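4.2 Comparing the two sets of finger pads

We went into this part of the study thinking the pads would hardly matter. Our hand-held gripper (we call it the Muterham, after the street our first lab was on) has the same jaws, the same spring and the same trigger no matter what you bolt onto the ends of the fingers, and I was fairly sure that a person squeezing the trigger would make up for any difference without noticing. I was wrong about that, and I'm still a bit embarrassed by how long I argued the point.

We tried two kinds of textured pad. The Cisar pad is the softer one, cast in a rubber that gives quite a lot under a thumb. The Drendent pad is stiffer and has a shallower texture. Each went on in matched pairs first, and then we ran a mixed setup with one of each, mostly out of curiosity. Every setup got 200 grasps per home, in 2 homes, with the same people holding the gripper throughout. Adding the practice runs and the repeats we did after a spring wore out in October, the full log comes to 3,326 grasps. Only the planned ones are used for the comparison below.

We didn't tidy the homes up for this, and we didn't bring in a standard set of test objects either. I know that makes the numbers harder to compare with other people's work! But we'd already done the bench tests in Section 3, with blocks and cylinders on a clean gray mat, and what we wanted now was the stuff people really keep on their tables. Fruit is a good example (heavy for its size, smooth, and happy to roll away if you come at it from a bad angle), and so are snack packets, where the gripper has to pinch something thin lying flat on a cloth. 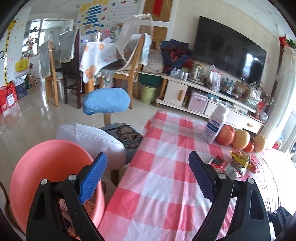
Figure 4. View from the gripper camera in one of the homes, with the fruit and snack wrappers on the checkered tablecloth beyond the open jaws.

On round things the soft pads won easily. An apple seemed to settle into them, and you could lift it even when the jaws had closed a little off center. With the stiff pads we had to line things up much more carefully, and the citrus in particular liked to twist out sideways just as it left the table. I'd put most of that down to contact area, although we didn't measure it directly.

Packets went the other way. The soft pads folded over at the tip when we pressed them down against a tablecloth, so they'd grab a good pinch of cloth along with the wrapper — or only the cloth. The stiff pads kept their edge and slid under. Cartons were a draw, and so dull to test that we cut them from the second round.

The mixed setup surprised us. It was nearly as good as the soft pair on fruit and clearly better than it on packets, as long as the stiff pad was the one touching the table. Turn your wrist over and you lose most of that benefit. The people doing the grasping figured this out for themselves in the first session, well before we'd spotted it in the logs.

One warning on wear. We swapped all pads after 48 grasps on the advice of the Nwachukwu group, who shared their pad molds with us, and the Cisar ones were already getting shiny at the tips by then. Results from older pads may well look different, and we have not tested that. The wrist angle question comes up again in Section 5, where the same pads go onto the powered arm.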